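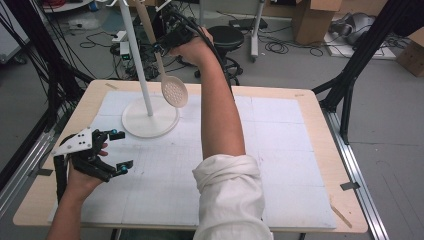
Slotted spoon in the right-hand gripper, utensil stand to the left.

Replayed demos drop the spoon every time
Posted by Gorazd Zupan, 2023-09-09

We record kitchen tasks with a pair of hand-held Hivar grippers and play them back on a robot arm. When I do it by hand, the spoon goes up on the hook like a normal spoon. When the arm does it, the fingers close to what they believe is the correct width, and the spoon leaves for the floor. The arm then hangs up nothing, very carefully, and reports success.

It was fine until May. I have 200 recordings and the right gripper logs an opening that's 7 mm too wide when it's fully shut. The left one reads zero. I've rebooted everything that has a button.

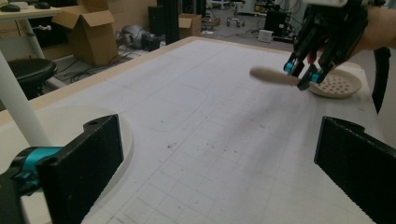
I also tried a spatula, thinking the spoon handle might be too slippery. Same result, different utensil. Raising the grip force in the config did nothing except make the motor whine, and I would like to keep my fingers, so I stopped there. Any ideas?

Pinville

Buy new ones. My Honda has 104 warning lights and I've never fixed any of them by fiddling with a config.

Trurura

Leave the grip force alone, please. Put it back to whatever it was and keep your hands out of the arm's reach with the power on.

A constant offset on one side sounds like the zero got lost. On ours the encoder coupling had slipped on its shaft after a drop. Power off, tighten the coupling, close the fingers fully with nothing in them, run the zero routine, then open and close a few times and see if it returns to zero. If it wanders, the coupling is worn and needs replacing. We lost almost 700 recordings before anyone looked at the closed reading, so check it before every session. And make the success test look at the spoon, or the arm will go on congratulating itself.
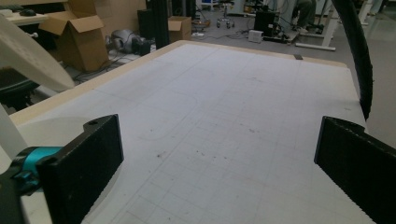 Can the old recordings be saved?

Subtract the offset from the ones where it stays constant from start to finish. Throw out any where it changes partway through, and try one corrected file at low speed before you run the lot.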